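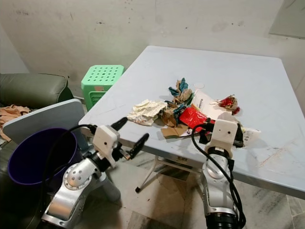
Crumpled paper, card and wrappers on the tabletop.

Progress report: The Hescombe Novels Reissue and Reading Trail
To the end of December

Hello again, and thank you for your patience with this one. It's a bit longer than the last report because a fair bit has happened, and a couple of things have gone sideways, which I'd rather you heard from me.

First, the good news. The text of the first novel, Irkport, is finished. All 398 pages have been keyed, checked against the first edition and then checked again against the cheap paperback, which turned out to have its own ideas about chapter nine. Somebody at the paperback house had quietly cut the long argument on the ferry and I can see why (it goes on) but it's the only place in the book where the sister gets to speak for herself, so back in it goes. I've put a short note on it at the end of the volume and kept it to a page and a half, which took some self-control!

The introduction is drafted. My application said it would be mostly biographical. I've drifted from that, and I'd like your blessing to keep drifting. The more I reread, the more I think what new readers need is help with the town itself: the harbour that's always silting up, the boarding houses, the smell of the cannery turning up on every second page. The life story can go in a short chronology at the back. If you'd prefer to stick to the original plan, let me know before I start on the final version.

Starley, the second novel, is moving more slowly. I've keyed 251 pages and proofread 100 of those. The trouble is dialect. The early printings spell the fishermen's talk one way and the later ones tidy it up, and I keep changing my mind about which to follow. At the moment I'm going with the early spellings and a small glossary, but I did a whole chapter the other way in spring and have had to redo it. That's where most of the lost time went.

The reading trail around Hescombe now has 11 stops agreed, one short of the dozen I promised. The twelfth was meant to be the old picture theatre, where the dance in Irkport happens, but the building has changed hands and the new owners haven't answered my letters. I'll try once more, and otherwise I'd like to use the seawall steps. They're only mentioned twice in the novels but it's a lovely spot to stand and read aloud, and there's a bench.

We held two reading evenings at the library. The first was all Irkport and went beautifully, with a very lively disagreement over whether the narrator is lying about the letters (I think she is, from the first chapter on). The second was quieter. I'd picked the opening of Starley, which is mostly weather, and you could feel the room drifting off by the second page. Next time we'll begin at the auction.

On money, we're under budget for printing and over for permissions. The fee for the cover painting came in higher than quoted, and I've covered the difference out of the travel line, as I only needed one trip to the archive after all. The full figures are on the sheet attached. I'm not asking for anything extra.

Still to do before the next report: finish proofing Starley, settle the glossary, write the text for the trail signs, and get both introductions to the typesetter. The signs worry me most. Each one has space for a single short paragraph and I've never written a short paragraph about these books in my life.

I'd also like to shift the Starley delivery date back by two months. Irkport would still come out when we said, and the trail could open alongside it. Could you let me know whether that needs a formal variation or just an email? I'm happy to do either.

Thanks again for backing this. I'm at my desk most mornings from 9 am if it's easier to talk it through by phone.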